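シミュレーション収録ガイド
第4章 把持サンプルの収録(卓上シーン)
最終更新:9月

本章では、Rudimikのシミュレータ上で遠隔操作による把持サンプルを収録し、学習用セットArtonに登録するまでの手順を説明します。シミュレータの導入と操作デバイスの校正は、第2章と第3章で済ませておいてください。

4.1 収録前の準備

1. Rudimikを起動し、プロジェクト一覧から「Malabanan」を開きます。
2. 「シーン」タブで卓上シーンを選び、天板の材質と床の材質を「ランダム」に設定します。
3. 物体セットを読み込みます。標準セットには236点の物体が入っています。
4. 「乱数シード」欄に担当者ごとの開始番号を入力します。番号は割り当て表で確認してください。
5. 手首カメラの表示をオンにし、グリッパの指先が左右とも画面に入っていることを確認します。

注記:開始番号が他の担当者と重なると、同じ配置のエピソードが二重に登録されます。登録後の統合はできません。

4.2 エピソードの収録

1. 「新規エピソード」を押します。物体が落下し、静止するまで待ちます。
2. 画面上部に表示される指示文を読みます。対象物が天板の外に落ちている場合は「スキップ」を押してください。
3. グリッパを全開にし、対象物の上方まで移動します。
4. 録画ボタンを押してから下降を始めます。下降中に手首を大きく回すと、後段の平滑化処理で軌道が崩れます。
5. 指先が対象物を挟む位置に来たら、ゆっくり閉じます。
6. 対象物を持ち上げ、指示文の場所まで運び、置いてから指を開きます。
7. グリッパを上方に退避させ、録画を停止します。

1エピソードの上限は900ステップです。上限に達すると録画は自動で止まり、状態は「未完了」になります。

注意:録画中にシーンの再読み込みを行わないでください。保存中のファイルが壊れ、そのエピソードは復元できません。

4.3 透明な物体を扱う場合

ガラス製の容器など、光を通す物体では深度画像に欠けが出ることがあります。次の設定を追加してください。

1. 「レンダリング」タブで「透過物体の深度を補完」をオンにします。
2. カラー画像と深度画像を並べて表示し、輪郭のずれを確認します。
3. ずれが大きいときは、対象物を見る角度を変えてから録画を始めます。
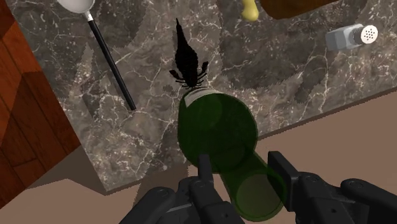 補完をオンにすると描画が遅くなります。操作に遅延を感じたら、影の品質を一段下げてください。影そのものをオフにした設定は、Artonの登録条件を満たしません。

4.4 ラベル付けと登録

1. 収録一覧でエピソードを再生し、「成功」「失敗」「除外」のいずれかを付けます。
2. 失敗の場合は、理由を「滑り」「衝突」「対象違い」から選びます。
3. 「検査」を押し、エラーがないことを確認します。
4. 「Artonへ登録」を押します。

失敗のエピソードも削除せずに登録してください。評価モデルMircombeの学習に使用します。1プロジェクトに登録できる上限は4,000エピソードです。

シェア 12 コメント 3

コメント

tana_k
4.2の手順4、以前の版では下降してから録画となっていました。古い手順で録った分は使えますか。

Bouchra Farouk(文書担当)
使えます。ラベルは付け直さず、備考欄に「旧手順」と入れて登録してください。

mori
深度の補完をオンにしたら検査でエラー624が出ます。水曜に更新した版です。設定ファイルを消して起動し直したら出なくなりました。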